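3 Inbetriebnahme im Waschraum

Schön, dass es losgeht! Wenn Sie bis hierher gekommen sind, hängt der Tomanex schon an der Wand und die Halteschiene sitzt fest. In diesem Kapitel verbinden Sie den Leckmelder mit dem Hausnetz, legen das Fühlerkabel und machen den ersten Probealarm. Der Probealarm ist übrigens unser Lieblingsteil, der Summer ist wirklich laut!

Sie brauchen: das Fühlerkabel, die 3 Kabelclips aus dem Beutel, ein Glas Leitungswasser, ein trockenes Tuch und Ihr Telefon mit der App Kamgate.

Hinweis: Geräte mit Softwarestand 9 melden sich beim ersten Start auf Isländisch. Unter Einstellungen, dritter Punkt von oben, lässt sich das umstellen. Danke an Skarphéðinn Egilsson, der die deutschen Menütexte komplett neu geschrieben hat.

3.1 Fühler verlegen

1. Stellen Sie die Waschmaschine ab und drehen Sie den Wasserhahn zu. Den Netzstecker des Tomanex lassen Sie vorerst draußen.

2. Suchen Sie den tiefsten Punkt des Bodens. Ein paar Tropfen Wasser zeigen ihn sofort, sie laufen ganz von selbst dorthin. In Altbauten liegt er gern an einer Stelle, mit der man nie gerechnet hätte.

3. Räumen Sie den Boden rund um die Maschine frei. Auch ein Wäschekorb sollte später nicht auf dem Fühlerkabel stehen, und wer schon dabei ist, schaut gleich nach, ob noch etwas in der Trommel liegt. 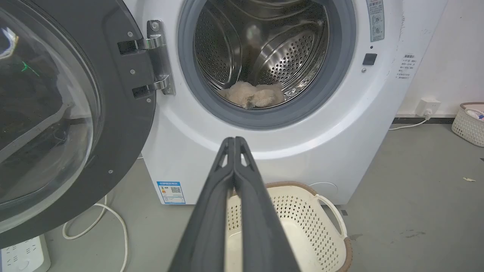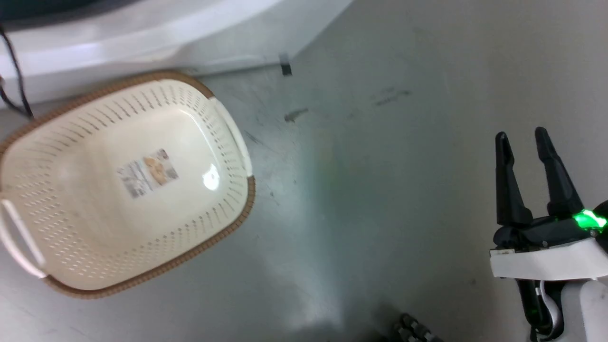
4. Legen Sie das Fühlerkabel vom tiefsten Punkt aus an der Wand entlang bis zum Gerät. Die gelbe Seite zeigt nach unten. Enge Knicke vermeiden, ein lockerer Bogen reicht völlig.

5. Drücken Sie die Clips an die Sockelleiste und hängen Sie das Kabel ein. Bei Fliesensockeln hält der Kleber erst nach einer Nacht richtig gut.

6. Stecken Sie das Kabel in die Buchse F1, bis es klickt.

Achtung: Das Kabel darf den Schutzleiter oder blanke Metallteile nicht berühren. Arbeiten an der Steckdose selbst gehören in die Hand einer Elektrofachkraft.

3.2 Mit Kamgate verbinden

1. Netzstecker einstecken. Die Leuchte blinkt weiß.

2. Kamgate öffnen, auf das Plus tippen und „Isness-Familie“ auswählen. Der Tomanex gehört zu dieser Baureihe, auch wenn es auf dem Gehäuse nicht steht.

3. Code 1342 eingeben. Sobald die Leuchte grün bleibt, ist die Verbindung da. Den Code bitte gleich danach ändern!

4. Raumnamen vergeben. „Waschraum“ ist voreingestellt, „Keller links“ geht genauso.

3.3 Probealarm

1. Tupfen Sie mit dem Finger etwas Wasser aus dem Glas auf die gelbe Seite des Fühlers.

2. Der Summer ertönt, und auf dem Telefon erscheint die Meldung „Wasser an F1“. Bleibt es still, lesen Sie bitte in Kapitel 14 weiter.

3. Fühler abtrocknen, Taste lange drücken, fertig. Nun dürfen Sie den Wasserhahn wieder aufdrehen.

Tipp von Mikkel Sveinbjörnsson aus der Werkstatt bei Briem: den Probealarm nach jedem Flusensieb-Reinigen wiederholen, dann ist ohnehin schon Wasser am Boden.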